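Street checks near the station: now they want cameras on the officers too

paulien_k
In March the town council of Ludarden will vote on body cameras for the police who work in the station area. I want to know what people here think. Two months ago my nephew was stopped there by two officers, asked for his papers, and made to empty his bag on the pavement. He is seventeen. They found school books and let him go without saying sorry. There is no record that it happened, only his word. With a camera there would be a record. So I am for it, but I would like to hear from those who are not.

Ravn60
I am not. I worked for the city for many years and I have seen how these things are stored. The officer decides when to press the button. In the proposal it says the recording is kept for 34 days, and after this it is deleted unless somebody has made a complaint. How many boys of seventeen make a complaint within 34 days? My guess is very few.

paulien_k
Then the rule must be changed, the number of days can be longer. It is still better than nothing.

flerketti_south
I was at the open evening in the Tandia building, where Cor Verhoeven spoke for the residents' group. He had asked the police for the number of checks in our district last year and was told that checks are not counted, only arrests. I find this the most important point of the whole evening. If a check is not written down, you cannot ask who is checked and why. A camera does not solve it by itself.

The evening was well attended, I must say, with more young people than I had expected. After the break the questions became sharper. One mother asked three times who may look at the recordings, and three times she received a different answer.

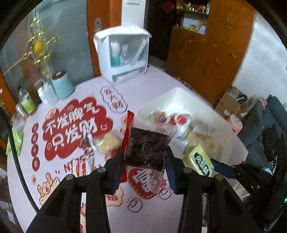

Snack on the table, Tandia building

The last answer she got was that the family can see the recording "in suitable cases". I wrote it down exactly. I do not know what a suitable case is, and I had the impression that the man from the police did not know it either.

Ravn60
Thank you, this is what I mean. The recordings belong to the police, so the police will show them when they are useful to the police.

dekker_m
I think you are all a bit hard on the officers. My sister is one. She wants the camera herself, because she is accused of things that she did not do. She has had 3 complaints in her career and all were dropped, but each time it took months and she slept badly. Why does everyone assume the camera will only show bad behaviour?

paulien_k
I do not assume this, dekker_m. If your sister works correctly then the camera helps her and it helps my nephew also. I only ask that both sides can see it.

dekker_m
With that I can agree – but then also the full recording, and not twenty seconds that someone puts online.

Ravn60
Twenty seconds is sometimes all we would ever have known.

flerketti_south
For those who want to do something: the group is collecting names for a letter to the council. It asks for a written receipt at each check, with the reason on it, and access to the recording for the person who was stopped. They would like to have 60 names before the vote.

dekker_m
Does the receipt also show the name of the officer? My sister would not like this, and I understand her.

flerketti_south
The service number, not the name. It is in the second paragraph of the letter.

dekker_m
Good. Then I will read it this evening and perhaps sign.

Recent topics
Ludarden council: who votes what in March
Stopped on my bicycle, must I show my passport?
Night bus to Flerketti cancelled again
How to write a complaint (with sample letter)
Street lighting behind the station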